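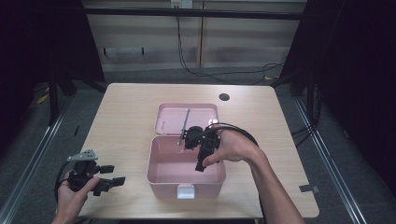 Progress Report to the Siqueira Fund: Hand-Held Gripper Comparison

Projects > Manipulation > Dodemmont Gripper Study > Reports

Last updated: March 2026

1. Purpose of this report

This report covers the second period of work under the Dodemmont Gripper Study, which is supported by the Siqueira Fund. The study compares two finger designs for hand-held grippers, with the aim of choosing one for the arm trials planned at our Onisstead site. It was prepared by Ilham Benkirane and reviewed by Tarek Hamdy.

2. Work carried out

The team recorded 1802 demonstrations during the period. All were performed by an operator seated or standing at a table with a black gripper in each hand, both of them cabled. Of these, 861 used the short finger and the rest used the long finger. A demonstration is accepted only after a second member of staff has checked the recording and the gripper opening data.

The largest group of tasks concerns containers with hinged lids. The pink plastic storage box is the main test object in this group. It has a deep lower compartment and a small white latch on the front rim, and it is used with a thin gray metal rod. Operators open and close the lid, place the rod, and take it out again. The rod was added at the request of Mbali Venter, who wanted a task in which the fingers must work close to a rim and a corner.

3. Findings to date

The long finger reaches the bottom of the compartment without the body of the gripper touching the box. It is less steady on the rod and tends to let it turn in the grip. The short finger holds the rod well, but operators must tilt the wrist sharply at the back corners — a position that several of them found tiring after long sessions.

The latch remains difficult with both designs. Of the rejected demonstrations, 349 were latch attempts. Nabila Hajji is preparing a version of the short finger with a narrower tip, and the first printed parts have been fitted and measured.

4. Problems and delays

Cable strain caused most of the lost time. The cable runs back across the operator's hand in some positions, and in December two connectors had to be replaced. Strain relief has been added to both units. The controller from Grondstead arrived later than agreed, and the comparison of controllers has been moved to the next period as a result. No change to the budget is requested.

5. Next period

Abdelilah Belhaj will lead the controller comparison. The narrow-tip finger will be tested on the same box and rod so that its results can be set beside the present ones. The target for the full study remains 3261 accepted demonstrations. A recommendation on finger design will be sent to the Fund with the next report, together with the complete rejection log.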